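The stillhouse at Merville runs two spirit stills and fills 70 casks a month, most of them refill hogsheads. "We cut late," the distiller said. "The heavier oils come over near the end, and we want some of them."

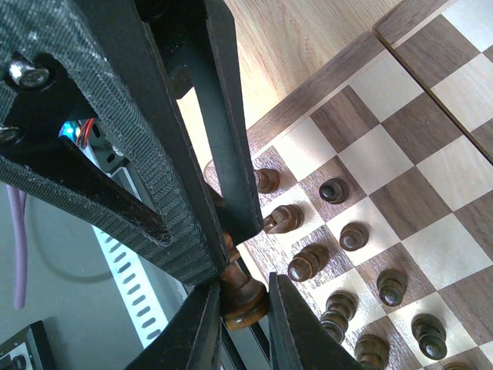

Fermentation takes almost 4000 minutes. Shorter runs were tried at Tatness and dropped. "The wash was too cereal. It showed in the new make."

The Larnolthorpe bottling, a 12 year old, is due in March.
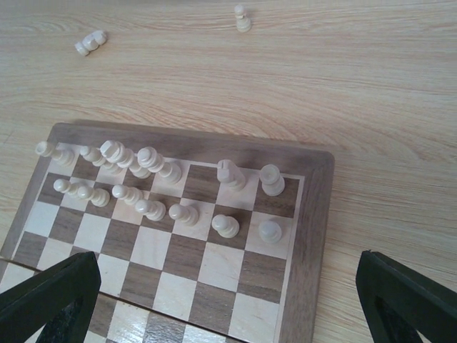
White chess pieces on a folding board.

"No chill filtering," he said. "It may haze with water."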